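Print this article | E-mail to a friend | 14 comments | 30 shares

Lend the drill, keep the list

Opinion
By Norbert Győri
Sat 29 December

Our street in Skultari has 70 households on it, and I would guess that most of them own a power drill. I own one. It has been out of its case twice this year, once to hang a shelf and once because I wanted to see if the battery still held a charge. The same goes for tile cutters, pipe wrenches, long ladders and the kind of saw people buy for one fence.

The town council will decide in January whether to keep paying for the tool library on Dobos Street. The proposal on the table is to close it and put the money into the parking lot behind the clinic. I think that would be a mistake, and I also think the library has made itself easier to close than it should be.

The case for closing is not silly. Settimio Testa, who sits for the east side, pointed out at the last meeting that the library has 118 active borrowers in a town much bigger than that. He said people who need tools can buy them cheaply now. He is right about the price. A basic drill costs less than a family dinner out. What he leaves out is that the cheap ones are bad, and that a person who rents a two-room apartment has no place to put a ladder.

I borrowed from the library for the first time four years ago, when a pipe joint under our kitchen sink started leaking. A plumber could come in nine days. Gyula Kovács at the counter gave me two wrenches and a roll of tape and drew me the joint on the back of a receipt. I got it wrong the first time and went back, and he drew it again, larger. The wrenches I could have bought. I would not have known which ones.

Tools used to pass between neighbors without any counter at all. My father lent his plane to half the block and had half the block's clamps in his shed. That worked when people stayed in the same house for decades. It works poorly on a street where a third of the names on the mailboxes change every few years. You do not hand a good saw to somebody you met on Tuesday. You might hand it to a library that will hand it on and get it back.

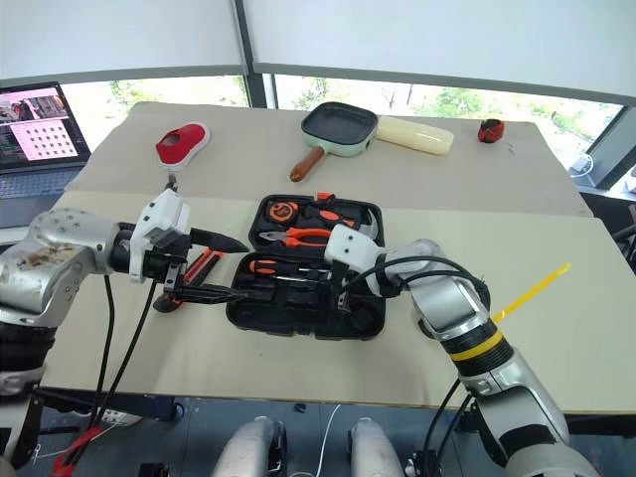
Getting it back is where the trouble starts. The library has 391 items in its catalog, and anyone who goes there regularly knows that the catalog and the shelves do not agree. Sets come back with pieces missing and go out again the same way. I have brought home a socket set without the one socket I needed. Late fees exist on paper, but I have been late more than once and have never been asked to pay. A council member looking for a reason to vote no could find one in ten minutes by asking for three things off the list.

Güven Yazıcı, who runs the counter on Saturdays, told me he would rather lose a wrench than lose a borrower. I understand that. It is a decent way to treat people, and I have benefited from it. It is also public money, and the people who pay it without borrowing anything have a right to expect that a set of six will still be a set of six next spring.

The town of Stunis had the same argument a few years back. They kept their library and began charging a deposit, small for hand tools and larger for anything with a motor. Borrowers got it back when the item came home complete. A few people complained and some of them stopped coming. The shelves filled up again. They also cut the opening days from five to three, and I would accept that here, provided one of the three is Saturday.

Deposits do hit hardest the people the library is meant for. That can be handled. Let anyone on the town's reduced bus fare borrow without one. The list of who qualifies already exists, and it would need no new form.

I would also drop the things that never move. There is a stump grinder that takes up most of one wall. Tibor Fekete, who used to do the repairs there, says it has been lent about 30 times since it was bought, and nearly every time to the same landscaping business. Sell it to them. Use the money to replace the sanders, which are worn out because they are what people really borrow.

The parking lot does need work. I drive over its potholes too. It can wait until summer, when the asphalt crew from Skesatport is in the area anyway for the county road. A library that closes in winter will not reopen in summer. The tools will be auctioned off in one afternoon, and those of us with garages will buy a second drill.

The January meeting is open to the public, and written comments can be left at the town hall desk until noon the day before.

Print this article | E-mail to a friend
14 comments | Log in to comment

Get our weekly newsletter. Enter your e-mail address to subscribe.
This site uses cookies. By continuing to read you accept our cookie policy.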